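## 4. Recording simulated episodes

Complete section 3 before you begin. The Navow recorder must be running and the Narside bench file loaded.

1. Open the task list and select the task to be recorded. Each task in the Wukstead set needs 200 episodes.
2. Press **Reset**. The arm returns to its start pose and the loose objects are given new positions.
3. Check that every object rests on the tabletop. If one has fallen, press **Reset** again.
4. Press **Record**, then guide the arm with the hand controller. Keep movements steady and do not pause for longer than 4 seconds.
5. Press **Stop** once the arm is clear of the objects.
6. Mark the episode **Pass** or **Fail**. Failed episodes are stored in a separate folder and are not used for training.

**Note:** The recorder splits any episode longer than 4,000 steps. Delete both parts and record it again.

**Caution:** Do not change the bench file partway through a set. Episodes from different bench files cannot be merged.

### 4.1 Varying the view

The viewpoint may be moved or tilted between episodes, but never during one.
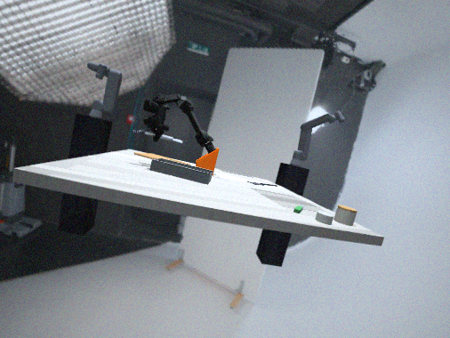

Change the viewpoint after every 100 episodes and save it under a new name. The Moodley export tool reads this name from the episode header and rejects files where the field is blank.

To go back to an earlier viewpoint, select it in the **Views** menu and press **Reset** before recording.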